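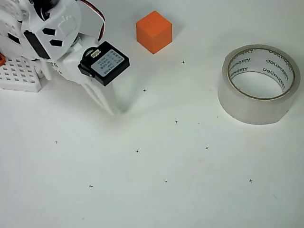
The spreadsheet is called "arm budget FINAL" and it lives in the same folder as "arm budget" and "arm budget new". I opened the first one in May with the firm intention of spending four evenings and a sensible amount of money on a small desktop robot arm. I am now on the third file and I've added a tab for shipping.

Some background for the people who come here for the bread posts. I've wanted a little arm since college, the kind with hobby servos and plastic brackets that you put together at the kitchen table and then teach to pick up a cube. The industrial ones are lovely and cost as much as a car. The small ones cost as much as a bicycle, or so the listing says, and I believed the listing.

The listing was for the Stodow kit. Brackets, base plate, gripper, servos, a bag of screws. I put one number in the spreadsheet, next to the word "robot", and felt very organized.

Then Mircea Rusu asked what I was going to power it with.

I hadn't got a row for that. I had assumed, in the way you assume a house comes with doors, that a robot came with electricity. Mircea has built two of these and has the patience of a man who has stripped a lot of tiny screws, and he sent me a list over lunch. Power supply, and a better one than you think. A controller board. Longer servo leads, because the ones in the bag are sized for an arm that never reaches for anything. A spare servo. He underlined the spare servo.

I bought the Ferka supply on his advice and it has been fine. It's the only item on the whole sheet where the estimate and the receipt match, and I've colored the row green so I can look at it when I'm feeling low.

The spare servo I skipped. I had a theory that you buy spares when you know what breaks. This is a good theory if you live next door to the warehouse. The wrist servo started making a noise like a coffee grinder on day eight, and the replacement cost less to buy than it did to mail. I ordered two the second time, so naturally everything has worked perfectly ever since.

Now, the row I really want to complain about is called "misc". I budgeted 66 dollars for misc and thought that was padding. Misc turned out to be where the project was hiding. Tape is in misc. So are zip ties, a hex key that isn't made of cheese, a big pale surface to work on, things to pick up, and a marker to put crosses on the surface so you can say "go there" and then measure how badly it went. I'd thought of the marks as a five-minute job. They took an evening, mostly spent arguing with a ruler.

The crosses have earned their keep, though. Before them my testing consisted of telling the arm to move and deciding whether I liked it. Now I can send the gripper to the same mark over and over and write down where it stops. If you're planning one of these, put the measuring stuff in the budget before you put in any second gripper or fancy camera. You'll want the camera more. I know.

Bogdan Ciobanu, who does purchasing for a living and therefore cannot be told about a hobby without asking for the total, wanted to know why I hadn't just bought the Neagu arm, fully assembled. I showed him the price. He pointed at my shipping tab. We have agreed to talk about other things.

He did get me to do one useful exercise, which was to split the sheet into what I need to get a cube from one place to another and what I merely want. The need list is short: the kit, the power, the board, the leads, the spare, misc at double whatever you wrote down. The want list runs to 2,033 dollars and includes a Zonov depth camera that I've had in a shopping cart so long the site has started sending me sad little emails. It stays in the cart until the arm can do the boring thing reliably. That's the rule, and I've typed it into cell A1 in red.

For anybody starting a sheet of their own, I'd add a column for time. Mine only had money in it, and it was the evenings that ran over. Assembly was quick. Getting the servos centered before bolting things to them was quick the second time – the first time I bolted them on and then found out about centering. Cable routing ate a whole weekend and still isn't pretty.

Next on the list are rubber pads for the fingertips, since bare plastic on plastic is slippery, and some kind of clamp for the base. Mircea says any clamp will do. I've found three I like and one of them comes in a nice color, so there's a tab for that now too.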